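Skip to content
Home Reviews Bench Notes Archive About

Review: Plollico 2, the annotation and replay tool for people with too much gripper footage
By Živko Vlachou
February 14, 2023
6 min read

We use cookies to remember your preferences. Accept / Manage

Our old replay tool was a Python script with a slider. It had been written by a student who graduated, patched by another student who graduated, and it crashed if you dragged the slider left. We loved it the way you love a car that only starts facing downhill. So when the Plollico trial license came through, I gave it the worst thing we had: the cloth set, 2,081 clips of hand-held gripper demonstrations, most of them involving laundry.

Plollico does three jobs. It lines up your video with your gripper width and pose streams, it lets you mark segments (approach, grasp, lift, release, regret), and it exports the result in something a training script will eat. There's also a dashboard. There is always a dashboard.

Import took one evening and a sandwich. The time sync is the best part of the whole package. You point it at one clear open-and-close of the jaws, it finds the same bump in the width signal, and it shifts everything to match. Our script did this by asking you to type a number until it looked right. On the cloth set, Plollico got all but 23 clips lined up without help, and it put those in a neat little tray marked "Needs attention," like unpaid bills.

Segmenting is where the opinions start. The auto-segmenter watches jaw width and calls a grasp when the jaws stop closing. That's a fine rule for a mug. A mug has a width and sticks to it. Cloth keeps on squashing, so the tool either calls the grasp too late or decides there were three.

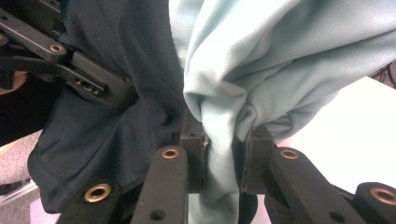

Soft Goods Manipulation Group / Reviews

With the pale cloth pinched into a narrow neck between the pads, any person would say "grasp" and go get coffee. The width reading alone can't tell you that, and the default settings only look at the width reading. You can switch on a vision check that also looks at the pixels between the jaws, which helps a lot. It's off by default and lives under Preferences, Advanced, Experimental, a path I can now walk in my sleep.

The vision check has its own moods. It wants contrast. Light fabric against dark fabric, as in the clip shown, it handles well, and it drew a mask I would have been happy to draw myself. Give it navy on navy and it shrugs. Blown-out white surfaces confuse it too, and it has a habit of promoting a bright tabletop to the rank of garment. I turned the exposure clamp up to 10, which the manual says is "rarely necessary," and that settled most of it.

Keyboard shortcuts: good, and you can change them. Undo: works, goes back forever, bless it. Scrubbing left: does not crash. I did it several times for the pleasure.

Export is fine if you want the format Plollico wants. We train with Minhas, which expects gripper width in meters. Plollico writes millimeters and mentions this in a tooltip. My first policy after the switch believed the jaws could open wider than the room. I fixed it with one line of code, and I blame the tooltip, and the tooltip has no comment.

The other thing to know is that labels are stored in a single project file. Ours had 3,446 segments in it when it began taking long enough to save that I'd start reading email, and then answer it, and then wonder what I'd been labeling. Splitting the project in two cured this. There's a merge command for later. It asks "Are you sure?" twice, and the second time it really made me think.

I also tried Dotia for a week in the same slot. Dotia is prettier and its timeline is smoother, but it wants everything uploaded first, and our upload speed is a family secret. If your robot data is short clips and your network is good, look there too.

Support answered me in a day, from a person called Prita who had clearly met cloth before and told me to lower the grasp dwell time. I lowered it. Double grasps dropped to a level I can fix by hand while listening to the radio.

Would I pay for it? The department will, starting in March, for two seats. The script with the slider stays on the shared drive, in a folder called old_do_not_use, where I expect someone is using it right now.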